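Search this forum Enter keywords Search

Two-arm tool handling package from Ulteck: evaluation notes and request for comment

Posted by Primo Cocco, Oct 12, 2026

Our training centre has been offered the Ulteck two-arm package on a trial basis, with a decision on purchase due in November. The package consists of two arms with grippers, a wrist camera, the Testa control software and 20 hours of remote support. The intended use is the sorting and return of hand tools at shared apprentice benches. I would welcome the views of members who have assessed the same package or a comparable one.

The hardware was commissioned without difficulty. Our concern lies with the handling of mixed tools placed at arbitrary angles. We have drawn up a protocol of 200 picks, using ordinary scissors, screwdrivers and pliers, with no fixtures and no markings on the work surface. Tools are deliberately left near the front edge, as apprentices are inclined to leave them.
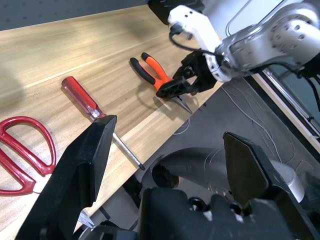
The supplier's acceptance procedure calls for 50 picks, all with the tools set parallel and well back from the edge. In my assessment this does not reflect the conditions of a working bench, and I have asked that our own protocol be recognised in the trial agreement. Ulteck has yet to respond in writing.

Reply from benchwright_8

We evaluated the package last year for a comparable programme. Long, thin shafts were handled reliably. Pliers were less satisfactory: when gripped near the pivot, the handles tended to swing open during transfer. The Testa software permits a preferred grip point to be set for each tool, but the setting must be entered separately for each arm, and the manual does not make this clear.

Reply from Plultby

I must disagree with the suggestion that the acceptance procedure is deficient. Its purpose is to establish that the equipment has been delivered in working order. Fitness for a particular bench is a matter for the purchaser, and it would be unreasonable to hold the supplier to a protocol drafted after the quotation was issued.

Reply from Primo Cocco

The distinction is a fair one. The quotation does, however, describe the package as suitable for "unsorted hand tools in any orientation". Where a supplier makes that statement, I consider it proper to test it before funds are committed. On the question of pliers, I am grateful to benchwright_8 and will record grip position for each attempt.

Reply from skastthorpe_labs

Members should also review the support terms. At Skastthorpe our hours were drawn down by calls concerning software updates, which we had understood to be covered under the licence. I would recommend having this clarified in writing prior to signature.

Reply from Plultby

On that point I concur. I maintain my position regarding the acceptance procedure.

Reply from Primo Cocco

The support terms have been referred to our purchasing office. I will post the pick results to this thread once the trial has closed.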